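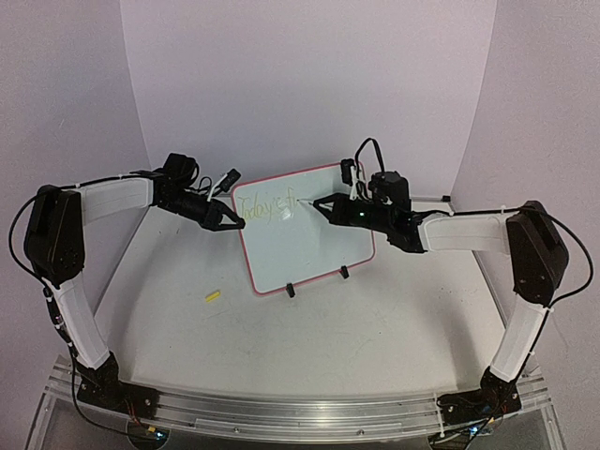 Tips for recording writing tasks on the two-arm table

I keep these notes for the people who share the Vilthorpe bench with me. Most are small things from the workshop, but they save a lot of bad recordings. Cameron Ruddock asked me to put them on one page.

Marker. Choose a color that the wrist cameras can read. Pale yellow on a white board is very hard to see, even for a person, so keep it for a small part of the set and use dark colors for the rest. Write the color in the log each time.

Cap. The arms can leave it lying on the table, this is fine. Before you reset, put it back on the marker by hand and press until it clicks. A marker which stays open during lunch is finished.

Board. A small board on clips will slide when the tip pushes too hard. Clean the table under the clips with a little alcohol and let it dry. If it still moves, put two small pieces of double tape. Change the angle of the board a little between recordings, so the system does not learn only one position.

Glare. Look at the camera view, not at the board, when you move the lamp. A bright spot in the middle of a word makes the example almost useless.

The free arm. Keep it near the border with the fingers closed. Many beginners forget it while they guide the other one, and it drifts slowly into the text.

Words. Use short phrases and let them be different in size and slope. When the operator gets tired the letters at the end become flat. Stop after four phrases and change the person.

Cables. Check the zip ties in the morning. A loop should have enough slack for the full reach of the arm, but it must not pass before the camera.

Mistakes. Do not delete a recording where the tip slips and the operator corrects it. Mark it "recovered" and keep it. Our Itska set has 3,771 recordings, and after sorting we kept 2,287 of them for training. Most of the lost ones had a dry marker or an arm before the lens.

Wiping. Use a dry cloth first, then a damp one, and wait until the surface is dry before the next phrase.

Last change: June 7, 2020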